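Greenwood Parade Route: Reviewing Stand Inspection, October

1. Stand anchors, 16 of 16 checked. Pass.
2. Handrail height, 33 inches at the east stair. Fail. Raise before seating is opened.
3. Posted load, 600 persons. Sign missing on Jerimus Street side.

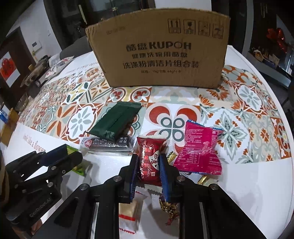 Red wrapped candy, gripper closed on it.

4. Veterans' ramp. Pass. Hivska to replace two worn treads.
5. Vehicle barrier at press gate. Not in place at 7:40 a.m. Recheck.

Comment: Brusel supplied the seating plan late. Rows F to H not inspected.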